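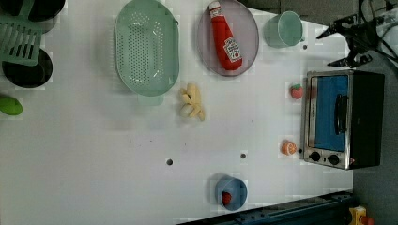

A green dish rack and other kitchen bits and pieces on a white tabletop.

Health cover adviser, part time, Bisside office
Posted in September by Teresa Mulligan

Hekanard is a small health insurance brokerage, and we're looking for a friendly, patient person to join the seven of us at our Bisside office. We look after 227 households and a handful of family businesses between here and Darby, and plenty of them have been ringing us for so long that they ask after the dog before they ask about their premium!

You'd spend most of your day on the phone or across the desk, helping people work out whether their hospital and extras cover still suits them. Sometimes that means a young couple planning a baby, sometimes a retired bloke from Costello who has been paying for orthodontics he'll never use. You'd compare policies, explain waiting periods and excesses in plain words, and help with claims when the paperwork gets the better of someone.

Experience in insurance or a medical practice would be lovely, but we're happy to train the right person and we'll pay for your course. A driver's licence is a must, as we visit clients at home now and then. Hours are 9 am to 2.30 pm, four days a week, with a bit of give during school holidays.

Please send a résumé and a short letter about yourself to Teresa Mulligan, Hekanard, 277 Darby Road, Bisside. Feel free to drop in for a chat first, any morning after ten.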